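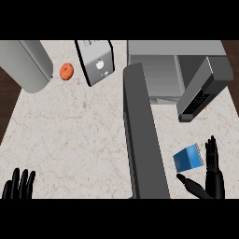
Questions I get asked about buying the robot (and my answers)

I look after the equipment budget at the Lutstead test kitchen, and ever since word got round that we're planning for a two-handed robot my inbox has been lively! Last updated 30 September 2025.

Have you bought it yet?
No. We're still working in simulation, on a pretend kitchen counter with a toaster, a donut and a notebook to pick up. I want a few more weeks of that before I sign anything.

Why spend money on simulation first?
It's cheap, and it shows me what to ask for. Our licence from Grekano is £397 a month for 5 seats, and you can drop it with a month's notice (I checked, twice).

One hand or two?
Two, if the money stretches. Olesia Mykhailiuk priced it both ways and the second arm adds 42 per cent to the hardware quote, so yes, I did need a sit down. You can add it later with the Zhuravel base, but you pay for a second installation visit.

Do we need fingers? Wouldn't a simple gripper do?
Depends what you're lifting! For boxes all day, get the gripper and spend the difference on spares. We want to handle awkward household bits, so I've budgeted for proper hands.

What do people forget to budget for?
Training days, insurance, a decent worktop at the right height, and somewhere to put the thing. Solomiia Kravets at our Parkudley site measured their doorway after ordering a bench. Measure first, please.

How long is delivery?
I was quoted 58 working days. I'm planning on February.

Can I see your spreadsheet?
Of course, drop me a line and say which version you'd like, one arm or two.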